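Subject: Re: [leasing-talk] Outgoings reconciliation on part-vacant retail building
From: Shewit Mamo
To: leasing-talk

On the second point first, as it affects the answer to the other two.

> We took over management of a 4-tenancy retail building at Graneck
> in July. The ground floor corner is vacant. The outgoing manager
> recovered common area costs from the remaining tenants on the basis
> of occupied area, so the vacant unit's share was spread over
> everyone else. The leases all say "the proportion which the lettable
> area of the premises bears to the total lettable area of the
> building." Is there any reading of that which supports what was
> done? Also, the Reuter lease has a cap on controllable costs and I
> can't tell whether it compounds. And does the option notice have to
> go to us or to the owner?

No, I don't think there is. "Total lettable area of the building" is the whole building, let or not. If the landlord wanted the denominator to be leased area, the lease would need to say "leased" or "occupied," and some do. The leases you describe put the cost of vacancy on the owner. Check the definitions section before you write to anyone, though. I have seen a form where "Building" was defined as the parts of the property "from time to time leased to tenants," two pages away from the clause that used the word, and it changed the result completely.

There is a separate gross-up question that often gets mixed up with this one. A gross-up clause lets the landlord adjust variable costs (cleaning, trash, sometimes water) to what they would have been at full occupancy, and then apply the tenant's fixed percentage to the adjusted figure. It does not touch insurance, property tax or anything else that costs the same with the unit dark. If your leases have one, part of the over-recovery may be supportable for those lines only. You would need to rerun each line on its own. Do not net them. 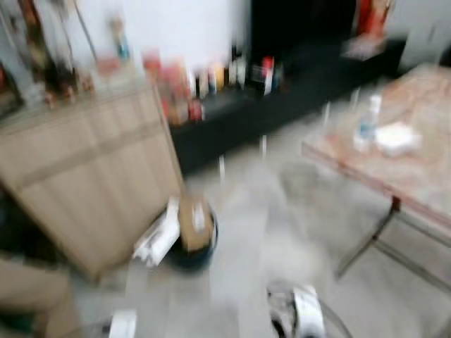
Bettering the position by gross-up only works if the clause is in every lease, Sindano wrote to me off list, and in the older Skumwood forms it was struck out as often as it was left in. Sindano's other point was that the statements went out as final, so the audit window in each lease has been running from the date of delivery, and a tenant who missed it may have no contractual right to reopen the year. I agree with the first part. On the second, a lapsed audit window limits the tenant. It does not oblige the owner to keep money billed on the wrong basis, and a buyer's estoppel request will bring it up sooner or later.

What I would do is this. Rebuild the reconciliation from the ledger for each open year on total lettable area. Take the areas from the lease schedules, and if they do not add up to the survey area, find out why before you use either. Issue corrected statements with a credit against the next month's charges, and have the owner approve the wording first.

On the cap, read the exact words. "Shall not exceed 4% over the prior year's controllable costs" is year over year on actuals. "4% per annum, cumulative and compounding, over the base year" is a different calculation, and the unused room carries forward. If it says "cumulative" and stops there, you have an argument on your hands. Reuter's accountant will take the lower number – as would I. Also check whether the cap applies to the total or to each category, and whether snow removal and security are carved out.

On the option notice, it goes wherever the notice clause says. If the change of manager was never formally notified to the tenants, the address in the lease or the last notice of change is still good, even if that office is the one you replaced. I would send a change of address notice to all tenants now, by the method the lease requires, and ask the former manager in writing to forward anything received. Tenants get this wrong more often than landlords do, but a late notice caused by a stale address is hard to defend.

If you can post the cap clause with the names taken out, I will look at it.

Shewit Mamo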